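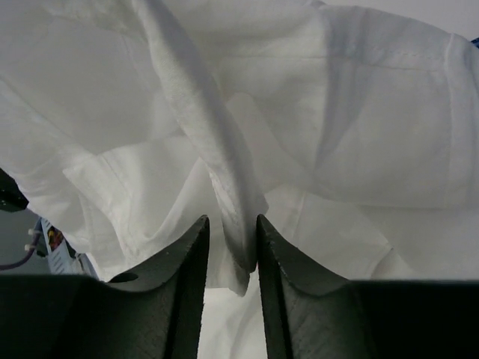
White Cotton, Mostly: a gallery of other people's laundry advice

I have been washing and folding white clothes for a long time and I've read far too much about how to do it. Most of it repeats itself, some of it costs money, and a fair bit of it seems to have been written by people with a housekeeper. Over the winter I worked through the lot, using the shirts, tunics and nightgowns that live in my own airing cupboard, and wrote down what I thought. My sister-in-law, Shahnaz Pramanik, lent me several of her work tunics and argued with nearly everything I said. Her remarks are in where I felt she had a point.

The captions are short. If you want a method with a name and a set of steps, there are plenty of sites that will sell you one.

1. White against white
Whoever invented "brilliant white" has never put two white garments next to each other. One goes cream by the window, the same one goes blue in the hall. Before you buy a whitener, carry the thing to a different room and look again. I've saved the price of a good many packets that way.

2. Yellowish patches
Every guide has a cure for these and every guide is very sure of itself. Lemon juice, bicarbonate, a paste of both (they fizz, it looks impressive). I tried the paste on an old nightgown and got a clean nightgown with a yellowish patch on it. A long soak in ordinary oxygen bleach did more. Check the label first, and don't expect a miracle on anything that has been put away for years.

3. Rolling
The rollers have had it their own way for a while now. You roll the garment into a tube, stand the tubes in a drawer and feel calmer, or so it says. What I got was a drawer of tubes. With knitted cotton it's fine. With anything woven and seamed you get a thick bit where the layers pile up and a thin pointy bit at the end, and it comes undone when you pull out its neighbour.

4. Puckered seams
"Iron on the reverse with plenty of steam." Yes, and then wear it once. If the thread has shrunk and the cloth hasn't, the seam will go on puckering however long you stand there. Pull it gently along its length while it's damp and hang it up. Shahnaz unpicks hers and sews them again, but she has more patience than I do, and a better machine.

5. The Rundero folding board
A flat board with hinged flaps. Lay the garment on it, flip left, flip right, flip up. It makes a very even stack of T-shirts, I'll give it that. Give it a tunic with panels and a side opening and you spend longer arranging the thing on the board than you would folding it on the bed. Mine is now under a plant pot.

6. Picking up by the shoulders
This one works, and I was ready to dislike it. Find both shoulder seams before you lift anything and let the rest drop. Most of the mess in a laundry basket comes from grabbing a garment by the middle, so that it hangs over itself and you can't tell a sleeve from a hem. The trouble is finding the shoulders in a heap of plain white, where there's no pattern to go by. Feel for the stitching.

7. Dritanska fabric rinse
Promises to "relax the weave". I washed one half of a torn pillowcase with it and the other half without, and asked Shahnaz to tell me which was which. She picked the wrong one, then said the smell was giving her a headache. 75 washes to a bottle, according to the label, if you use the tiny cap.

8. Hanging instead of folding
Good for shirts, bad for anything heavy, and no use at all if you own more clothes than rail. I own more clothes than rail - most people do. The tidy wardrobes you see in magazines hold about as much as I'd take for a long weekend.

9. The Ekard drawer dividers
Stiff fabric boxes, sold in sets. They hold their shape until you put something in them. A shoebox does the same job and you can write on the lid.

10. Folding warm
Fold it straight from the dryer, they say, and you'll never iron again. I still iron. There is a bit of truth in it for plain sheets and tea towels, but collars and layered fronts come out exactly as crumpled as they went in. What does help is a smaller load.

11. Putting it off
My own method, and the only one on this page I can vouch for over any length of time. Leave the basket on the landing. It will be there tomorrow.

Comments are open again. I had to close them in October after the argument about starch, which ran to 300 replies and changed no minds, mine included. If you swear by rolling, fine, but tell me what you roll and how big your drawers are.

Page last changed 28/05/2018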